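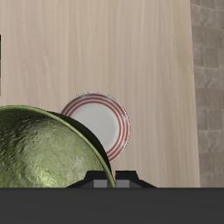

Narari simulation: two-finger gripper at the lower right rim of a green bowl, with a red-striped plate behind it.

Narari Kitchen Task Package

Product overview

The Narari Kitchen Task Package is a software and hardware set for laboratories, appliance makers and commercial kitchens that wish to measure how well a robot arm handles ordinary dishes. It is supplied by Furnix and contains a simulated kitchen, a library of tableware models and a parallel gripper for use on a physical arm.

Current capability

Customers frequently ask whether the package will allow a machine to clear a table without supervision. At present it will not. Single rigid items, placed apart from one another, are handled dependably in simulation. Bowls and plates that lean on or overlap each other remain difficult. The gripper must reach a rim without pushing the neighboring item, and part of that rim is often hidden from the camera. Glossy finishes add to the difficulty, as highlights may be read as edges.

Furnix therefore recommends the package for evaluation and training only. It should not be purchased as a replacement for kitchen staff.

What is included

Simulated kitchen with adjustable lighting, counter surfaces and wall finishes
Tableware library of 839 models, including bowls, plates, cups and serving dishes
Two-finger gripper with replaceable pads
Wendska reporting software, single-site license
Printed setup guide

Specifications

Gripper payload: up to 3000 g
Preset task layouts: 25
Operator seats per license: 2
Supported use: indoor, dry conditions

Task scoring

Each attempt is scored on whether the item was lifted, whether it was set down in the assigned place and whether any other item was disturbed. The three results are reported separately. A bowl that reaches the rack after knocking over a plate is recorded as a completed lift and a failed clearance. Sites may add their own rules through the Wendska settings page.

Results obtained in simulation should be confirmed on physical dishes before any decision is made about equipment or staffing.

Ordering and support

The package is available through Furnix and, for orders shipped within Asia, through Somboon. Replacement pads are sold in pairs. The next library update is planned for July and will be provided to current license holders at no charge.

Technical questions may be directed to Gemechu Gebreyes, Product Support, Furnix. Please include the license number and the name of the task layout in use.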